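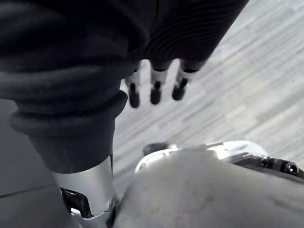

Landudau Robotics Group, Working Practice Pages

Garment handling practice (robotics)

Garment handling practice is the loose body of rules, house codes and advice that covers robots working with clothing and other soft goods. It has no single source. Most of it was borrowed from rules written for stiff parts, and critics doubt that it carries over well to knitwear.

Background

Rules for machine handling usually assume an object with a known shape and a clear edge. A heavy dark knit hanging in folds has neither. Cloth can lie over the fingers of a hand until only the tips show, and a thick rolled cuff changes the outline of whatever it rests against. Written codes tend to deal with this in a sentence, often by telling the operator to "keep the hand clear", without saying how clear or who decides.

The Prekadach code

The best-known house code is the Prekadach code, first circulated as a 3-page note and since grown to 135 clauses. It asks that finger joints be checked for threads after each session, that fabric covers be inspected for marks, and that no garment be pulled free while the arm is powered. Its limit of 70 folds between checks is widely copied. The code gives no test results in support of that figure, and later editions repeat it unchanged.

The Gudel supplement adds a log sheet for snags and dropped items. Supporters say that 3,000 completed sheets show the system is in use. That is a measure of paperwork, and the sheets have no box for a fault noticed but left alone.

Criticism

Beca Gittins has argued that the code treats a signed checklist as proof of care. In her review she wrote that "a loose thread in a joint does not read the clause about loose threads". Omerović, replying in April, accepted that the fold limit was a guess but held that a guess applied by everyone was better than none. Gittins disputed this, noting that ribbed and fuzzy knits behave differently and that the code puts both under "soft items".

Present use

Several workshops claim to follow the code in full. The claim is hard to check, as the code does not require outside inspection. A revised section on sleeves and cuffs has been promised but has not been issued.

See also: Cable covers; Emergency stops; Soft item (definition)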